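ハンドグリッパーによる教示データ収集 打ち合わせ議事録

日付:27/06/2023
出席:Socorro Bermúdez、Tiina Harju、私(記録係)
欠席:Van Acker側の担当者(資料は後で送ります)

今回も私が書いています。話し言葉のままのところが多いですが、読みにくかったら直してください!

1.前回からの宿題

まず収録本数です。前回の打ち合わせのあと、テーブルの片付け課題で175本録りました。そのうち学習に回せると判断したのが64本。うーん、少ないですよね。私はもう少し残ると思っていたので、正直ちょっとへこみました。落とした分の理由はTiinaさんが一覧にしてくれていて、いちばん多いのは手首を急に返したときの軌跡の乱れ、次が左右のグリッパーの開始時刻のずれでした。

Socorroさんからは「捨てた分も消さないでほしい」とのこと。軌跡の復元をやり直せば使えるものが混じっているはず、という意見で、これは全員賛成です。保存先はDemgateのサーバーにまとめます。フォルダ名の付け方でまた少しもめましたが(毎回もめますね)、「課題名_左右_通し番号」に落ち着きました。

2.手首側のカメラについて

今日は収録場所で話しながら進めたので、レンガ壁のそばのテーブルをそのまま使いました。
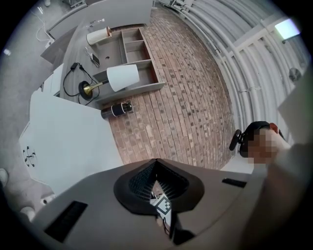 Tiinaさんが気にしているのは、グリッパーを大きく傾けたときの見え方です。テーブルの面がほとんど入らず、壁や天井ばかりになる時間が長いと、位置の推定がつらくなるそうです。レンガは目地がはっきりしているので手がかりとしてはありがたい、でも白い天板は模様がなくて苦手、という話でした。なるほど、と思いながら聞いていました。

それで、動作の最初に手首をゆっくり左右に振って、周りを見せてから作業に入る、という手順を試すことになりました。私がやってみたところ、ゆっくりのつもりでも速いと言われます。どうもせっかちなんです。Socorroさんがやるとすごく滑らかで、見本はSocorroさんの動作にしようと決まりました。

マーカーについても少し。指の開き具合はマーカーから読んでいるので、表面を触らない、貼り直したら必ず校正をやり直す、の二つを改めて確認しました。

3.両手課題の進め方

ここがいちばん長引きました。遠隔操作でも同じ課題を録るべきか、という議論です。Urkellの遠隔操作装置を使えば、ロボットの関節の動きがそのまま記録に残ります。Socorroさんは遠隔操作も並行して録りたい派、Tiinaさんはまず手持ちで本数を稼ぎたい派。私は間をとって、同じ課題を2人の操作者が手持ちで録り、くせの違いを見てから遠隔操作に進む案を出しました。時間はかかるけれど、あとで比べやすいと思うんです。最終的にこの案で行くことになって、ちょっとうれしかったです。

それから、片手で物をつかんでいる間、もう片方の手をどこに置くか。決めておかないと人によってばらばらになる、とTiinaさん。体の前で軽く止めておく、を基本姿勢にします。お皿やロールをつかむときに反対の手が視界を横切らないように、というのも手順書に足します。

あと時刻合わせの件。タイマーの表示は、収録の始めに左右両方の手首側カメラに見せてから動作に入ること。忘れた回は備考欄に必ず書いてください(私も一度忘れました、すみません)。
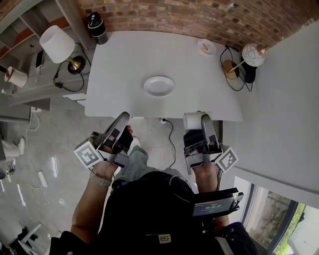 4.決まったことと担当

・手順書の改訂:私。手首を振る動作、基本姿勢、タイマーの見せ方を追加します。
・落とした収録の軌跡復元のやり直し:Tiinaさん。
・見本動作の収録:Socorroさん。普通の速さと、遅めの速さの両方で。
・Urkellの装置の空き状況の確認:Socorroさん。遠隔操作の収録は9月に始めたいです。
・Van Ackerへの資料送付:私。

5.その他

Beltleyの現場でも同じ課題を録れないか、という相談が来ています。照明も机の高さも違うので、データとしてはぜひ欲しいところ。ただ機材を運ぶと校正からやり直しになるので、今の場所での両手課題が終わってから返事をします。

次回の日程はメールで調整します。手順書の案はその前に回しますので、赤字をどんどん入れてください。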